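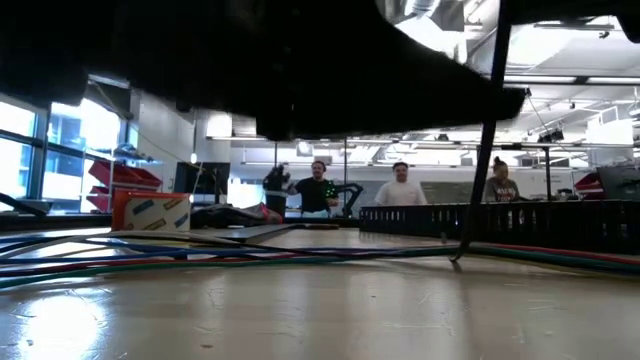
Home | News | Community | Events | Contact

Search this site Enter keywords Go

Cable sorting days return to Randow workshop

2020-06-26

The Randow repair workshop will reopen its sorting tables next month for people who want to clear out old wires and cables. Sessions had been on hold since May while the main room was repainted.

Visitors can bring loose cables of any length or color. Bundles do not need to be untangled first. Each session has room for 16 people, and places are booked through the workshop's front desk.

Usable lengths go into crates by type and are offered free to anyone building or fixing something at home. Worn or broken pieces are set aside for Erano, a local scrap dealer, which collects them every 8 weeks. The workshop took in 975 pounds of cable last year.

Batteries, light bulbs and anything still wired to a wall plug will not be accepted. Those items can be dropped off at the Cenik Street recycling yard.

The tables are also open for small repairs when no sorting is going on. People should bring their own hand tools and wipe down the tabletop before leaving.

We use cookies to improve your visit. Accept Manage settings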